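The Last Bus to Rutherford
2 min read

I missed the 10 o'clock bus by one stupid minute, and I ran for it too, in my good shoes! 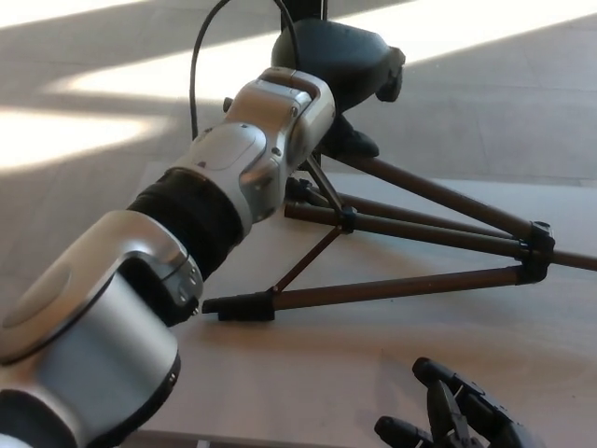 My sister told me over the phone that I should've just stayed the night, that the Rutherford bus had never once waited for anyone in our family, and did I at least eat?

I hadn't. So I sat in the depot with a bag of chips and a stranger's suitcase – green, locked, tag reading 1642 – and guarded it like it was mine. Midnight came. An old man shuffled in, took the suitcase, and handed me a warm pear.

"You're early," he said.

I ate the pear. Then the bus pulled in, all lit up, and the driver called me by my grandmother's name.

Contact | © Grovix Stories | Back to top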